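**Sirus 374 vs Leemans K30 for a first trackball?**

**pellow_j** wrote on Wednesday, November 14, 2018:

My wrist has been bad since April and I want to move off a regular mouse. I've narrowed it down to the Sirus 374 (thumb ball) and the Leemans K30 (finger ball in the middle, two big buttons). I do spreadsheets most of the day and some light photo editing at night. No gaming.

The store in Pralville only has the Sirus on display and it wasn't plugged in. It felt fine in the hand but that doesn't tell me much. Anyone used both for more than a week?

---

**gridlock** wrote:

Used both. Get the Leemans. Thumb balls move the strain to your thumb, and the thumb is a worse place to have it. I had the Sirus for five months and ended up with a sore joint at the base of the thumb that took a while to go away.

The K30 is big, so check your desk space. It doesn't move, but it needs a spot where your whole forearm can rest.

---

**tomatosoup** wrote:

I don't agree with that at all. I've used thumb balls for nine years and never had a problem. Gridlock probably had the pointer speed set too low and was swiping the ball all day. Turn the speed up and you barely move your thumb.

The Sirus also has a normal scroll wheel. On the K30 you scroll by twisting a ring around the ball, and in a long spreadsheet that gets old.

---

**gridlock** wrote:

Speed was set to 1000 on the software slider, so no, it wasn't low. Hands are different. I'm glad yours is fine.

The ring takes a few days. After that I liked it better than a wheel.

---

**vole** wrote:

Something that hasn't come up yet is cleaning. Both of these use small hard bearings and both collect lint under the ball. On the Leemans the ball lifts straight out from the top. On the Sirus you have to push it out from a hole underneath with a pencil. Not a big deal, but you will be doing it every week or two. If the pointer starts to stick in one direction, clean it before you send it back as broken.

I switched from the Sirus to the K30 in the spring and kept the Sirus for the laptop.
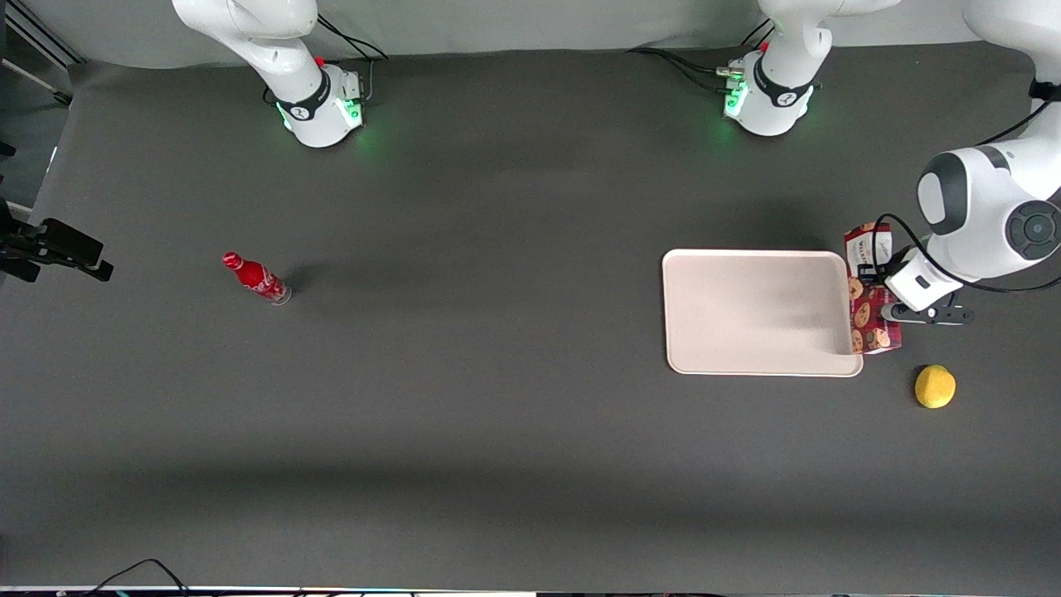 As for desk space, the K30 sits fine next to a compact keyboard. With a full-size one with a number pad it ends up too far to the right, and your shoulder will notice. For spreadsheets you probably want the number pad, so that's something to think about. I put a separate number pad on the left and got used to it.

---

**pellow_j** wrote:

Thanks all. I do use the number pad a lot. How far out would the K30 end up? I have a full-size Vustside board and I'd like to keep it.

---

**vole** wrote:

Measure from the middle of the space bar to where your hand would be. Mine was 53 cm with a full-size board and I didn't like it. The Sirus is narrower, so you'd get a few of those back.

---

**tomatosoup** wrote:

Or use it left-handed. The K30 is the same shape on both sides and you can swap the buttons in the settings. The Sirus is right hand only, I'll give the Leemans that much.

---

**kbd_marlin** wrote:

Left-handed is what I did, for the same reason. The first week is slow. I kept my old mouse plugged in on the right for anything that needed to be done quickly, and by the third week I'd stopped reaching for it. Photo editing took longer. I still go back to a mouse for masks and fine selections, and I don't think any trackball is great at that.

One complaint about the K30: the buttons are loud. If you share an office, people will hear it. The Sirus is quieter.

---

**gridlock** wrote:

Agree on the buttons. They got a little softer after a few months but they're never going to be quiet.

Also get the wired version. The wireless one goes to sleep after 30 minutes and the first movement after that gets lost. I don't know if they've fixed it.

---

**tomatosoup** wrote:

The wireless Sirus doesn't do that, for what it's worth.

---

**pellow_j** wrote:

OK, I'm going to order the wired K30 and try it on the left with the Vustside where it is. The shop I'm ordering from takes returns, so if the scroll ring drives me nuts I'll swap it for the Sirus. I'll post again once I've had it through a month-end close.

---

**vole** wrote:

Set the double-click speed slower when you switch hands. It helps a lot the first few days.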